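Jita Two-Arm Tabletop Kit: Household Sessions
README and data card, revised 12 May 2022

Hello, and thank you for downloading the household sessions that go along with the Jita kit! If you bought the kit from Redirel, you already have the hardware guide in the box, so this file sticks to the recordings: what they cover, how they are laid out on disk, and where we think they will let you down. Please read the section on known problems before you train anything, even if you skip everything else. We would much prefer you hear about the rough spots from us.

What you get

The release holds 1,787 episodes recorded at our Tillton workspace, each one a short tabletop job done with a pair of arms under the control of a person. The jobs are the kind of thing you do in your own kitchen without giving it a second thought: picking up a small bottle and putting it someplace else, moving a lid onto a mat, taking an item out of a bowl, shifting a cup so there is room for something bigger. There are 9 job families in all, and the file jobs.txt lists them along with the wording of every instruction the operators were given.

Of the full set, 300 episodes are held out for testing. Please leave them alone while you are tuning (we know how tempting it is) and report your numbers on them at the end. Another 91 episodes ended with the operator marking the job as not done. We kept those in, with the done field set to 0, as several customers of the first kit told us they wanted them and had to go and make their own.

How the files are arranged

Every episode has its own folder, named by job family and then by a running number. Inside you will find the video, a table of joint positions for both arms, a table of gripper openings, and a small text file with the instruction and the operator's notes. The notes are uneven. Nadiia Tkachuk wrote lovely long ones and Braulio Pacheco mostly wrote "ok," so please don't read anything into a short note.

Times are in seconds from the start of the episode. Joint angles are in radians, and gripper opening runs from 0 for closed to 1 for fully open. Left and right are given from the operator's chair, which may be the reverse of what you expect when you watch the video. Baoshan Ding has added a flip option to the loader for people who would like it the other way.

Setting up a table like ours

You don't need to match our table to use the recordings, but a good many kit owners have written to ask, so a few words on it. We use a narrow black table against a plain white wall, with a woven placemat toward the front and the rest of the surface left for bowls and cups. The objects are everyday things. We moved them between episodes, and you will see bowls in one place in one folder and somewhere else entirely in the next.
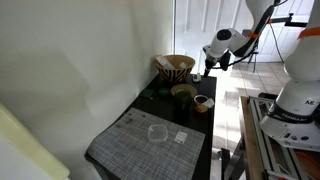

Table layout with both arms, striped bowl at the back, clear lid on the gray placemat.

Known problems

Clear plastic is hard. A see-through lid lying on a gray weave has very little to give it away apart from its outline and a few highlights, and our own baseline model does noticeably worse on the lid family than on anything else. If you are adding your own episodes, we would love more of these.

Sunlight moves. We did not black out the room, so brightness changes over the course of a day and shadows wander across the wall. Consuelo Casado is fond of this and calls it free variety, while Marisol Tapia would like blinds. You can decide for yourself, using the hour field in each text file to sort them.

Small objects near the wall are sometimes hidden by a bowl or by the arm itself. The object list for each episode tells you what was on the table, so an item may be listed even where the video never gives you a clear look at it.

The Villaseñor loader, which many of you use, reads our gripper table in the wrong order unless you pass the columns by name. It will not warn you. Check one episode by eye first.

Use and thanks

You are welcome to use the recordings for research, teaching and in-house product work. Please ask before reselling them in any form. If you publish something, name the Jita household sessions and send us a copy, which we will read with great pleasure!

Questions about the files go to Baoshan, and questions about the arms, spare parts or returns go to Marisol at the Redirel service desk. The next revision is planned for November and will include a corrected jobs.txt, with the two spellings of "placemat" merged into one.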